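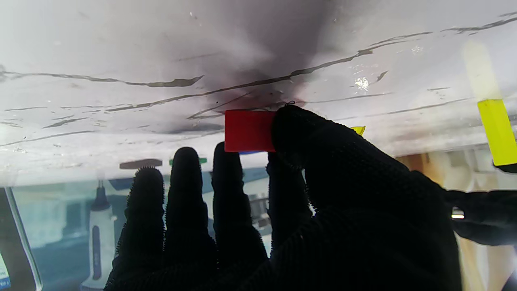

**Yard camera drops out overnight (Wastlow unit)**

Monday, July 27, 2026

Right, so the back yard one went offline again at 2 in the morning! The other cameras were fine. I swapped the patch lead, no change, then moved it to a different port on the Drurell switch and it still fell over.

Had a look at the power budget: 130 watts total, and the night lights on this thing pull 26 on their own (blimey). I've turned them down to half and set the port to high priority.

Leaving this open till August.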